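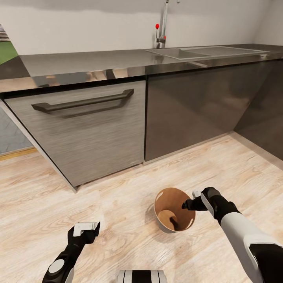
Giorgia Messina asks whether both grippers have to be loaded before the first run. Yes, load both! You can park one open and work with the other, but the Jelura controller won't start a comparison with an empty slot.

4.2 Floor-level pickup, two arms

1. Open the kitchen preset and pick the bowl task.
2. Set the finger opening to 31 mm on each side.
3. Bring one gripper down close to the rim and stop. Keep the other well clear.
4. Close at the slowest speed, lift, and save the run.
5. Repeat 13 times, then swap finger pads and go again. The difference between pads is great fun to watch.

Note: a spoon left in the bowl shifts the weight. Leave it in for every run or take it out for every run.

Caution: don't change the floor friction halfway through a set - your numbers won't line up afterward.

4.3 Moving on to the can

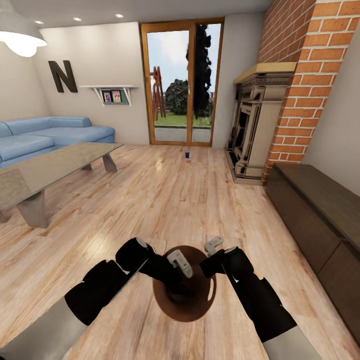

Ubaldo Caputo wrote in that he got better grasps on small cylinders by driving up first and only then spreading the arms, and we've made that the default order.

1. Load the living room preset.
2. Drive forward with the arms together, past the coffee table.
3. Stop short of the can, spread the arms, and lower one gripper.
4. Try 3 approach angles per gripper.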